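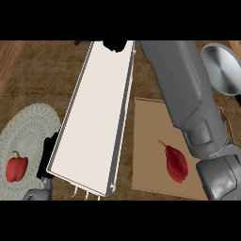

CAN A ROBOT CLEAR THE TABLE YET? KERSLAKE SAYS: SOMETIMES

Print this page | E-mail this page

EVSTEAD, December – Kerslake today released the first results from Planutetti, its test program for robot arms doing ordinary chores. Short version: not there yet. Closer than last year. Further off than the ads suggest.

Planutetti is a set of 30 chores, kitchen and shop floor, run first in simulation and then, for the ones that pass, on a real bench in Evstead. Clearing a tray. Moving fruit and vegetables from one mat to another. Putting a lid back on its pan. Sorting returned stock into the right bin. Wiping down a counter. Nothing fancy, which is the point. All of it is work that somebody does every day without thinking much about it.

The numbers. Software-controlled arms made 1,445 attempts across the full set. Almost 300 of those finished with no help and no reset. The rest stalled, dropped something, knocked something over, or ran past the time limit and were stopped. Kerslake counts all of these as failures, including the ones where the arm was an inch from done.

"People ask me if they can buy one for their mother's kitchen," said Mavis Achterberg, who runs Planutetti for Kerslake. "I tell them no. Then I tell them to ask me again, because I do think the answer changes. But I'm not going to put a date on it and I wish other companies would stop."

WHAT WENT WELL

Picking up one thing and putting it down again, mostly. If the object is firm, in plain sight and has clear space on both sides, the arms do fine. A bell pepper on a woven placemat is a good day. A pear lying on its side is harder than it looks, the shape narrows at one end and the fingers tend to squeeze it out like soap. Still, single items were the best group in the set.

Shop-floor sorting did better than kitchen work overall. Bins stay where you put them. Boxes have flat sides. Kerslake expects the first useful jobs to be in back rooms and small warehouses, at night, with a person nearby who can restart things.

WHAT DIDN'T

Trays. Long, flat, shallow things with thin rims gave the arms more trouble then any other kind of object. Grip one at the side and it tips. Grip it at the end and it swings. Lift it at an angle over a table that already has food on it and now the arm has to mind the tray and the food both, and very often it minded only the tray.

Clutter too. The kitchen chores put other items close by on purpose – produce, mats, a round metal lid or dish near the corner – since that's how tables look. Scores dropped on nearly every chore once neighbors were added. In the worst cases the arm itself was the problem. It is big, it comes in from one side, and it blocks its own view of the thing it's reaching for.

Soft goods were bad. Dish towels, bags of rice, a sweater on a hanger. No chore with cloth in it got a clean finish on the real bench. Kerslake is leaving those chores in the set anyhow.

Speed is the other complaint. Each chore was given a target time based on a person doing it at an easy pace. For moving a single item that was 30 seconds. Arms that got the job done often needed well over the target, and a slow success was marked as slow in the results, seperate from a fast one. Store managers who looked over the early scores cared about this more than anything else on the sheet.

WHY SIMULATE FIRST

Cost and broken dishes. A rendered tray that hits a rendered table costs nothing and can be reset right away. The Planutetti scenes are built in Risix, Kerslake's in-house simulation tool, with wood grain, woven mats and shiny metal surfaces, so that the software has to cope with the same kind of visual mess it would meet in a house. Objects can be turned, moved or swapped between attempts.

It isn't perfect. Friction is off in places and glare is still too polite. Some chores that passed in Risix fell apart on the bench, and Kerslake is publishing both scores side by side so readers can see the gap. Where the two disagree, go with the bench.

"The simulator is generous," Achterberg said. "A tray in there has the weight we typed in. A tray in my kitchen has half a cup of gravy on it."

WHAT IT MEANS FOR HOMES AND STORES

For homes: wait. A single arm fixed to a counter can do a few pickup jobs under good conditions. It can't be left alone with a set table. It also takes up a good part of the counter, and several families who answered Kerslake's questions said they'd rather have the counter.

For stores and small shops: worth a look for sorting and restocking of boxed goods, if somebody on the shift knows how to stop and restart the machine. Not worth it for produce, bakery or anything folded. Kerslake's advice is to ask any seller for unedited runs of your own chore with your own items on the table, failures included. If they only have clips of somebody else's chore, keep looking.

For workers: the scores don't support claims that these machines can take over a full shift of any job in the set. They may take a piece of one. Kerslake will report again on this as the scores change.

NEXT STEPS

The chore list stays the same for the next round so that results can be compared. Two changes to the rules. Trays will be tested both bare and loaded, scored apart. And a person will be allowed to give one spoken hint per attempt, for example "other side" or "lower," to see how much a little help is worth. Other makers are welcome to enter, the rules and scoring sheets are free on request and there is no entry fee. Entries must agree to have every attempt published, good or bad.

Demonstrations of the bench chores can be arranged for reporters at the Evstead site, mornings preferred. Please call ahead, the room is small. Bring questions. Bring your own tray if you like, several visitors have and the results are going in the file.

ABOUT KERSLAKE

Kerslake tests machines that are sold to do everyday work and publishes what they can and can't do. It is based in Evstead. It doesn't sell robots.

Media contact: Mavis Achterberg, Planutetti program, Kerslake, Evstead

Print this page | E-mail this page

RELATED RELEASES

Planutetti chore list: the full set and how it was picked
Risix update adds cloth and cords, with warnings
Why we score slow finishes on their own
Bench notes: lids, handles and other round trouble
Call for entries, next round

Contact Us | Copyright Kerslake. All rights reserved. | Back to top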